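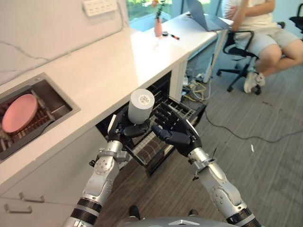
図1 引き出した食洗機ラック上での両腕作業。左手が白い円筒を把持し、右手は開いた状態

共同工房自作ロボット講座 配布資料 第3部
双腕機の組立後調整と台所環境での把持試験
Sturnedberg共同工房 2020-08-14版

3.1 本資料の範囲

第2部までで腕の組立、配線、原点出しは終わっているものとする。第3部では、組み上がった腕と多指ハンドを机上から実環境へ移し、食器類の把持と移載を試験するまでの手順を扱う。歩行や台車による移動は対象外で、胴体は作業位置に固定した状態を前提とする。

制御基板はGolon、ハンドはÇetinkayaの組立キット、上位の動作記述はVudsideを使う。別の構成で製作した受講者は、3.3の設定値を自機の仕様に読み替えること。ただし3.2の座標系の定義は全班共通とし、変更しない。

3.2 座標系の定義

座標系は胴体、頭部カメラ、左右の手首、作業面の各々に置く。胴体座標系の原点は両肩軸を結ぶ線分の中点とし、前方をx、左をy、上をzとする。手首座標系は手首フランジの中心に置き、zを指先方向にとる。

作業面の座標系は誤りが出やすい。台所では、カウンター天板、シンクの底、シンク上の水切り、食洗機のラックがそれぞれ異なる高さにあり、天板の高さを一律に使うと、シンク側では指が水切りに届かず、ラック側では大きく上に外れる。作業面ごとに別の座標系を定義し、名前で呼び出す形にしておく。

食洗機のラックは引き出し量によって位置が変わる。試験前にラックを奥行き方向の止まりまで引き出し、その位置で原点を取り直す。ラックに触れた後は再度確認する。

3.3 制御側の設定

(a) 指令周期は100 Hzとする。ハンドと腕で周期が異なる場合は遅いほうに合わせ、補間は腕側で行う。

(b) 把持前の待機点は、対象物表面から手首z方向に30 mm手前に置く。待機点までは関節空間で移動し、そこから先は直線補間に切り替える。切り替え時に速度が不連続になる場合は、待機点で一度停止させてよい。

(c) 指の電流上限は最小値から始め、対象が滑らなくなるまで段階的に上げる。紙や薄肉の樹脂は、滑りが止まる前に変形することがある。その場合は電流を上げず、接触する指の配置を見直す。

(d) 左右の腕の動作領域が重なる区間では、片腕を主、もう片腕を従とし、従側は主側の動作完了信号を受けるまで待機点から出さない。

3.4 円筒物の把持

円筒は側面からの把持と底部支持を組み合わせるのが基本である。側面だけを強く挟むと、重心が指の接触線から外れたときに回転する。図1の左手のように、指を底の周囲に回して下と側面から支えると、軸を立てた姿勢を保ちやすい。

もう一方の手は掌を内側に向けて開き、受け取りまたは倒れ止めの位置に置く。この手を対象に近づけすぎると、主側の手首が回る際に干渉する。干渉の確認は実機で行う前に、Vudsideの低速再生で関節ごとに行う。

3.5 横置きの円筒

軸が水平になっている円筒は、立っているものとは別の課題として扱う。長軸の向きをカメラで推定し、掌の法線が長軸と直交するように手首を合わせる。並んだ棒の上に載っている場合は、棒の間に指先が入る余地があるかを先に調べる。指先を棒に当てたまま閉じると、指の腱に無理な荷重がかかる。

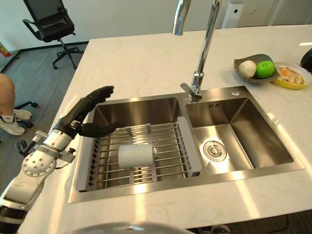 図2 左側シンク上での開手姿勢。水切りの棒上に白い円筒形のカップが横向きに載る

図2の開手姿勢では、指先が上および右を向き、親指がシンク中央側へ伸びている。この姿勢から横置きのカップを上方より把持する場合、手首の回転が先に必要になる。回転は水切りと蛇口の双方から離れた高さで済ませ、その後に下降させる。背の高いグースネック蛇口は、手先だけでなく前腕の通過経路にも障害物として登録しておく。レバーの張り出しを忘れる班が多い。

ステンレスの面は反射が強く、深度の欠測が生じやすい。欠測領域を空間なしとみなすと、経路計画がシンクの壁を通り抜ける解を出す。シンクは深度画像によらず、実測した寸法の箱として与える。

3.6 試験手順

1. 非常停止の動作を左右の腕それぞれで確認する。
2. 各作業面の原点を取り直し、記録用紙に書く。
3. 対象物なしで全経路を低速で再生する。
4. 対象物を置き、把持のみを行う。持ち上げない。
5. 持ち上げ、静止、同じ場所へ戻す。
6. 別の作業面への移載を行う。

各段階を連続3回成功した時点で次へ進む。失敗した場合は同じ段階の初回から数え直す。試験用の円筒は質量100 g以下とし、割れる材質のものは段階6を終えるまで使わない。

人が腕の到達範囲に入るときはサーボを切る。床の配線をまたいで移動する際は、通信線の抜けにも注意する。4月の試験では、コネクタの半抜けを制御の不具合と取り違え、原因の特定に手間取った班があった。

3.7 記録と提出

提出物は、作業面ごとの原点、指の電流上限、段階ごとの試行結果、失敗時の関節角ログとする。失敗の分類は「認識」「経路」「接触」「保持」「通信」のいずれかを選び、判別できないものは「不明」と書く。推測で分類しないこと。

課題
立てた円筒を左手から右手へ受け渡す動作について、主従の切り替え時点を時系列図で示せ。右手の把持が成立したと判断する条件を、指の電流と関節角の両方を用いて記述すること。

課題の図は手書きでよい。ログはGolonの出力形式のまま提出し、表計算ソフトで再保存しない。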